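OK so the Soris gripper kit has been on my bench for 3 weeks now and a bunch of you asked, so thread time

Quick background: I paid for it myself, the plain kit without the Wollska mount. Shipping was slow but the box had everything on the packing list, down to the spare screws

Setup took me one evening. The quick start guide is fine up to page six and then it just assumes you know how to flash the controller. I did not! The forum got me through it

I've logged 3,334 open/close cycles so far. 67 of those were flagged as bad closes, and most came from my first weekend, before I found the force setting (it's buried under "advanced" – why??)

Software is the weak spot. Deák, their desktop app, crashes if you unplug the wrist camera while it's streaming. I've done that more than I'd like to admit

What I really like is the wrist view. Being able to watch the finger up close while I'm jogging over to a spot has saved me so much squinting

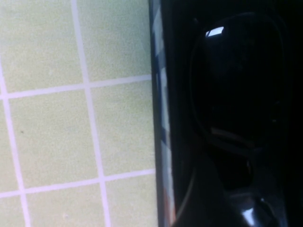 Wrist cam view over the green tile, gripper on the right

Grout lines are super handy for lining things up by eye btw

Spare finger pads are $138 a set, ouch. I'm going to try the Funus ones next and see if they fit

Would I buy it again? Yeah, I think so – but I'd wait for the next app update. Ask me stuff, I'll be around tonight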